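Search this site
Enter keyword Go

Last updated 11/11/2025

A brush should not fight with you

Fabrice Pruvost has painted the inside of houses for 22 years, and when I asked him which tool matters most, he did not need to think. "The brush," he said. "People spend 400 dollars on paint, and then they buy the cheapest brush in the store. After one hour they are angry with the paint."

We met at a plain table where he likes to do his paperwork. Pruvost started as a helper for Zevier, a small decorating company, where in the first winter he was permitted to wash brushes and almost nothing else. He was bored, he admits, but he still washes them in the same way. First he works the bristles with his fingers in warm water and soap, from the metal down to the tip. Then he rinses, shakes the brush outside and presses the bristles into shape before he hangs it up.

"Paint goes up inside the metal part and gets hard there," he explained. "From outside you see nothing. But next time the bristles open like a fan, and you cannot make a straight line anymore."

He owns 12 brushes which he uses for work, and some older ones for dust and glue. For doors he prefers a narrow one with a slanted edge. The wide flat type he keeps for varnish and for big panels, and he wants the bristles to be thick near the metal. Before buying, he closes the tip in his hand and bends it to one side. If it does not come back, he leaves it in the store. He also pulls on the bristles. "Two or three will come out, this is normal. If it continues, no."

I asked about natural bristle, because many painters have given it up. Pruvost still likes it for oil varnish, but never for water-based paint, which makes it soft. In February he finished the stairs of a guesthouse in Buvar with such a brush, in 4 coats, and he talks about the handrail with more pride than about the rest of the building.

He also told me that a stained brush is not a bad brush. Clients sometimes look at his tools and expect everything to be like new. "The color stays in the hair a little. I look at the shape, I don't look at the color."

His next job is a row of kitchen cabinets in Onu. He has not decided on the varnish yet. 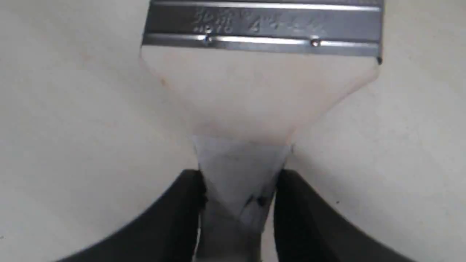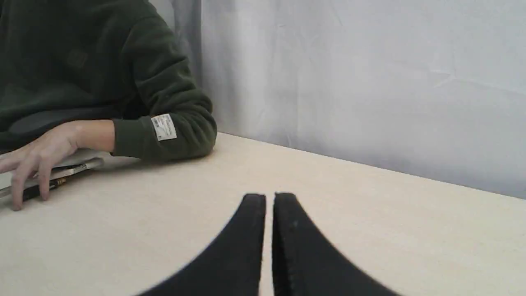 A wide flat brush with pale bristles (first picture); paper and a pen at the table (second picture).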